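# About Statico

Statico is a small packing and sorting shop in Trodisitz. We put together sample trays, parts kits and snack boxes for companies that need them in short runs.

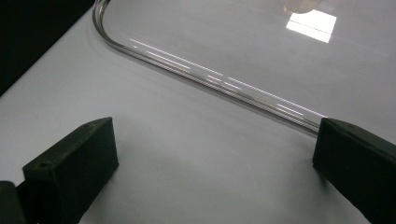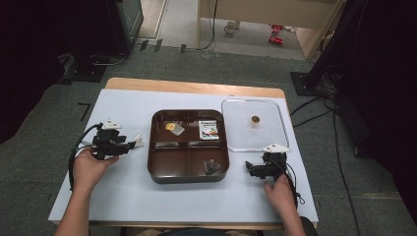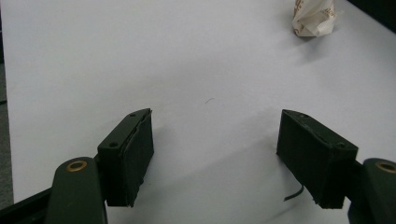 Seok
Packing lead, Statico

We started in November with one bench and one customer, Tostison, who wanted 100 divided trays filled and lidded. Most orders now are between 100 and 2,000 pieces.

Each job gets its own table with clean white paper laid over the top. Trays go in the middle, lids to the side. Packets, cards and small loose items are placed one compartment at a time — if a customer wants a compartment left empty, we note it on the order sheet.

Standard orders ship in about 12 working days. We keep 2 filled trays from every run so a repeat order can be matched.

Visits are by appointment. Please bring a sample of whatever you want packed.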